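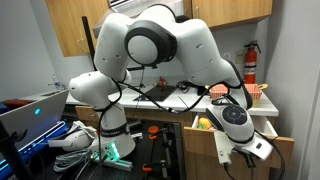
글 레오닐드 메이렐레스(Leonilde Meireles) | 등록 2023년 4월 14일 | 분류 모집·공고

카릴류 정원 시멘트 조형물 현황 조사 및 응급 보존 작업 참가자 모집

토넬(Tonell) 재단은 포르투갈 내륙에 있는 카릴류(Carrilho) 정원의 현황 조사와 응급 보존 작업에 참가할 사람을 모집한다. 작업은 8월에 2주간 현장에서 진행한다. 이 공고는 한국어권 지원자를 위한 것이며, 포르투갈어 및 영어 공고와 내용이 동일하다. 해석에 차이가 있을 경우 포르투갈어본을 따른다.

대상지 개요

카릴류 정원은 전문 미술 교육을 받지 않은 한 제작자가 자택과 부속 토지에 단독으로 조성한 환경이다. 제작자는 석회 가마와 도로 공사 현장에서 일했으며, 퇴직 이후 사망할 때까지 작업을 계속했다. 주요 구성물은 철근과 철망 골조에 시멘트 모르타르를 입힌 인물상과 동물상, 깨진 타일과 조개껍데기로 마감한 담장, 빗물 수조를 개조한 아치형 통로다. 도면이나 작업 일지는 남아 있지 않다. 제작 순서는 모르타르의 겹침, 타일의 생산 시기, 유족이 보관한 가족사진을 대조하여 추정하고 있다.

재단은 유족으로부터 토지와 조형물의 관리를 위탁받았다. 예비 답사에서 320점의 개별 요소에 임시 번호를 부여했으나, 담장에 부착된 부조와 지면에 매립된 바닥 장식은 이 목록에 포함되지 않았다. 목록의 번호 체계는 이번 작업에서 확정한다.

현재 확인된 손상 유형은 다음과 같다.

골조 부식에 따른 모르타르 균열 및 박락
동결 융해로 인한 타일 들뜸
담장 기초의 부등 침하
지의류와 이끼의 피복
과거 보수에 사용된 고강도 시멘트와 원재료의 분리
안료층의 퇴색 및 분말화

이 가운데 골조 부식은 북쪽 구역에 집중되어 있다. 일부 인물상은 팔과 목 부위에서 철근이 노출되어 있으며, 접근 통제선 안쪽에서만 조사한다. 통제선 안쪽 출입은 현장 책임자가 지정한 인원으로 제한한다.

모집 분야

가. 기록 담당
조형물별 조사표 작성, 촬영, 치수 측정, 위치도 보완을 수행한다. 조사표는 케이터(Kater) 양식을 사용한다. 케이터는 재단이 자체 개발한 기록 양식으로, 재료, 제작 기법, 손상, 과거 개입, 명문의 항목으로 구성된다. 종이로 작성한 뒤 당일 저녁에 입력한다. 입력이 끝난 종이 조사표도 원본으로 보관하므로 연필을 쓰지 않는다.

나. 보존 담당
건식 세척, 들뜬 타일의 임시 고정, 박락 파편의 수습과 분류를 수행한다. 석회계 충전재의 배합과 시공은 보존 책임자의 지시에 따른다. 결손부의 조형적 복원은 이번 작업 범위에 포함되지 않는다. 참가자가 형태를 보충하거나 색을 덧칠하는 행위는 어떠한 경우에도 허용하지 않는다.

다. 구술 조사 담당
제작자를 기억하는 이웃과 유족의 면담에 동석하고 녹취를 정리한다. 면담은 포르투갈어로 진행한다. 통역은 제공하지 않는다.

모집 인원은 분야를 통틀어 5명이다. 분야별 정원은 정하지 않았으며 지원자의 경력을 보고 배분한다. 복수 분야에 지원할 수 있으나 지원서에 우선순위를 표기해야 한다.

지원 자격

공통으로 만 18세 이상이어야 하며, 작업 기간 전체에 참가할 수 있어야 한다. 중도 합류와 조기 귀가는 받지 않는다. 학력과 국적은 제한하지 않는다.

기록 담당은 유물, 건축물 또는 야외 조각의 실측이나 목록화 경험이 있어야 한다. 사진만 다루어 본 지원자는 실측 교육을 이수한 증빙을 첨부한다.

보존 담당은 석재, 벽화, 타일, 콘크리트 중 하나 이상의 재질에 대한 보존 실습 경험이 있어야 한다. 미장공, 타일공, 석공 등 현장 기능직 경력도 동등하게 인정한다. 이 경우 경력 증명은 시공 사진과 고용주 확인서로 대신할 수 있다.

구술 조사 담당은 포르투갈어 청취와 전사가 가능해야 한다. 이 지역 노년층의 발화에는 방언 어휘가 많으므로 선발 과정에서 짧은 음성 자료의 전사를 요구한다.

독학 제작자의 건축물이나 정원을 조사한 경험은 필수가 아니다. 해당 경험이 있는 경우 대상지의 명칭과 본인이 맡은 부분을 구체적으로 적는다. 단순 방문은 경력으로 보지 않는다.

작업 조건

작업은 이른 아침에 시작하여 정오 이후 중단하고, 기온이 내려가면 재개한다. 한낮에는 실내에서 조사표 입력과 파편 분류를 한다. 현장에는 그늘이 적고 지면이 고르지 않다. 계단과 통로의 폭은 제작자의 신체 치수에 맞추어져 있어 통행이 불편한 구간이 있다. 발판 위 작업이 포함되므로 고소 작업에 제한이 있는 지원자는 지원서에 이를 기재한다. 해당 지원자에게는 지상 작업을 배정하며 선발에 불이익은 없다.

안전모, 방진 마스크, 보안경, 장갑은 재단이 지급한다. 안전화는 개인이 준비한다. 밑창이 닳은 신발로는 타일 바닥 구역에 들어갈 수 없다. 세척용 붓과 측정 도구는 현장에 비치되어 있으며, 개인 도구를 사용하려면 도착 당일 점검을 받아야 한다. 금속 솔은 반입할 수 없다.

모르타르 시료의 분석은 터드우드(Tudwood) 재료연구실이 맡는다. 시료 채취는 연구실 담당자만 할 수 있다. 바닥에 떨어진 파편도 시료에 준하여 취급하므로 임의로 옮기지 말고 위치를 기록한 뒤 보존 책임자에게 알린다.

숙식 및 비용

숙소는 마을의 옛 학교 건물을 개조한 공동 숙소다. 다인실이며 침구가 제공된다. 아침과 점심은 재단이 제공하고, 저녁은 공동 주방에서 조를 짜서 준비한다. 식이 제한은 사전에 알린다.

참가비는 없다. 재단은 참가자 1인당 활동 지원금 320유로를 작업 종료 후 계좌로 지급한다. 항공료와 비자 관련 비용은 본인 부담이다. 가장 가까운 기차역과 숙소 사이의 이동은 재단 차량을 이용하며, 운행 시각은 선발자에게 따로 통지한다. 현장 상해보험은 재단이 가입한다. 여행자보험은 본인이 가입하고 증서 사본을 제출한다.

제출 서류

지원서(재단 양식)
이력서
본인이 작성한 조사 기록 또는 작업 보고서의 사본
재질 또는 언어 관련 증빙(해당 분야 지원자)
추천인의 연락처

기록이나 보고서는 공동 작업물이어도 무방하나 본인 작성 부분을 표시해야 한다. 미완성 문서도 제출할 수 있다. 포트폴리오 형식의 창작물은 심사하지 않으며 반환하지도 않는다. 서류는 한국어, 포르투갈어, 영어 중 하나로 작성한다. 한국어 서류는 외부 번역자가 옮긴 뒤 심사하므로 다른 언어 서류보다 결과 통지가 늦을 수 있다.

심사

서류 심사 후 화상 면접을 실시한다. 면접에서는 제출한 기록의 작성 과정과 판단 근거를 묻는다. 보존 담당 지원자에게는 손상 사진을 제시하고 조치 순서를 설명하도록 한다. 정답이 정해져 있지 않은 사례를 사용한다. 탈락 사유는 개별적으로 안내하지 않는다.

자료의 귀속과 공개

조사표, 사진, 도면, 녹취의 관리권은 재단에 있으며 작성자 이름을 각 문서에 기재한다. 참가자는 본인이 작성한 자료를 학위논문이나 학술 발표에 사용할 수 있다. 이 경우 사전에 재단에 서면으로 알리고, 면담 자료는 구술자의 동의 범위를 따른다. 유족의 주거 공간은 촬영하지 않는다. 작업 기간 중 조형물 사진을 개인 계정에 게시하는 것은 삼간다. 정원의 정확한 위치는 도난 우려로 공개하지 않고 있으며, 선발자는 비공개 서약서에 서명한다.

문의

조사 범위와 분야별 업무에 관한 문의는 현장 책임자 레오닐드 메이렐레스에게 한다. 재단 누리집의 문의 양식에서 수신인을 '카릴류 정원'으로 선택하고, 제목에 지원 분야를 적는다. 전화 문의는 받지 않는다. 지원서 양식과 케이터 조사표 견본은 같은 페이지의 자료실에서 내려받을 수 있다. 접수 마감일은 지원서 양식 첫 장에 표기되어 있다.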